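An Afternoon on the Mezzanine: the Starier Open House

I went to the Starier open house in October for the free lunch, which had finished by the time I found the stairs. What was left was the upper floor, a tray of crackers and a great many office chairs. I like office chairs more than I like crackers, so I stayed.

Starier shares the building with two smaller outfits, Ginard and Mak, and the upstairs belongs to whoever got there first that morning. The rule is that you leave a desk the way you'd want to find it: chair pushed in, plants back on the top, nothing of yours left behind. Sinéad Ó Dubhghaill, who runs the floor, explained this to our group with the patience of someone who has explained it before, often, and in writing.
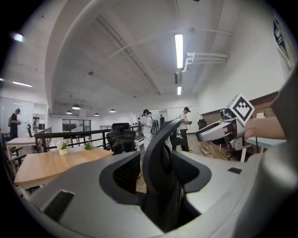
She calls the whole business "the reset." You take the chair by the back, line it up with the desk and roll it in until it stops. I have been sitting at desks for most of my adult life and had never considered that there was a technique. My own chair lives at an angle best described as fleeing.

The chairs themselves are black mesh with a tall back and, lower down, a pair of wings that flare out to cradle the lumbar region. From the front they look supportive. From behind they look like something that might take off. I sat in one for a few minutes and my spine was briefly the spine of a better-organized man. Someone asked what they cost and Sinéad said 1,984 for the lot, secondhand, in the voice of a person who had haggled and wanted it known.

I should say something about the room, as people do in these reports. It is big and white, with long fluorescent tubes that are kind to paperwork and to nothing else. Toward the back there are black pendant lamps, presumably for people who want to feel they are having a coffee somewhere. The whiteboards on the back wall go on for a good distance. Mak apparently plans its entire year up there, and erasing so much as a comma is a matter for management.
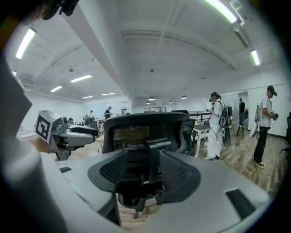
Plants and Other Politics

The desks are light wood, and the small plants on them are the nearest thing the floor has to a shared religion. They come from Jumum, a shop 2 streets over, and each one is supposed to stay on its own desk. They do not. A succulent will go missing and turn up a week later beside somebody's keyboard at Ginard, looking well cared for, and there will be an email.

I asked if I could try a reset myself and was given a desk near the railing. It took me 7 goes. The trick is to square up the seat first and let the back follow — I had been steering by the headrest, like a man trying to park a horse. Sinéad looked at the result, moved it an inch and said it was very good.
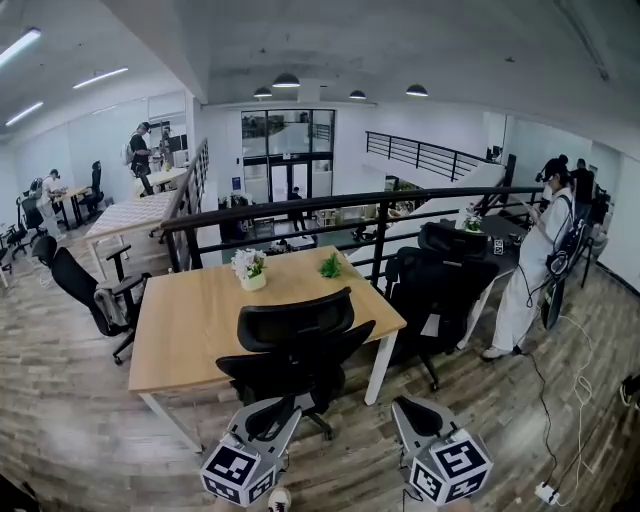 Chair in, plants on top: a desk by the railing on the upper floor.

The doors close at 8, and if you come for the lunch, be early. The crackers were fine. On the way home I stopped at Jumum and bought a succulent, and it is now on my desk at work, where I give it until the end of the month.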